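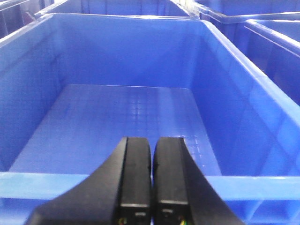

Blue storage bin. Story by Jade Kennedy.

The complaint came in at ten past four, and it was the third one that week from the same street. Manon Lévesque read it twice. The customer paid Statel for the fast plan, and every evening her movies dropped to a blur. Statel said the fault was with Gornar, the movie service. Gornar said to call Statel.

Manon worked for neither. She worked for Clamlow, the town, in an office behind the library, and her job was to write down what people said about their phone and internet lines and send it to the state.

"They both sent me a chart," the customer said when Manon called. "The charts are the same, only the colors are switched."

"Can you forward them?"

"I can't. They won't load."

Manon drove out after supper. The house was at the end of Rowlands Road. The customer's father had the television on in the front room. A man on a horse stopped in the middle of a river, and a small circle turned over his hat.

"He's been in that river since seven," the father said.

Manon plugged in her laptop and ran the test. The line was fast. She ran it again with the movie going and it was still fast. She wrote down both results and the time.

"So it's Gornar," the customer said.

"It could be. It could be the place where the two of them connect. Neither one will let me look at that."

"Who can look at it?"

"They can."

The horse took two steps and stopped again.

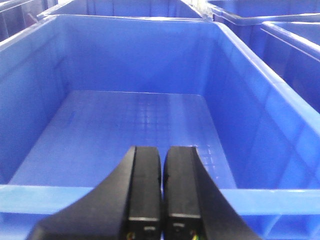
September

The state wrote back. The letter said that 1,247 complaints had been received and that both companies had been asked to comment within 12 weeks. Manon made a copy and mailed it to Rowlands Road, on paper.

The father called her the next morning.

"I got your letter," he said. "It came right through."

She asked about the movie. He said he had gone to the library and borrowed the book, and the man gets across in chapter two.

Contact | Copyright Jade Kennedy, all rights reserved | Back to top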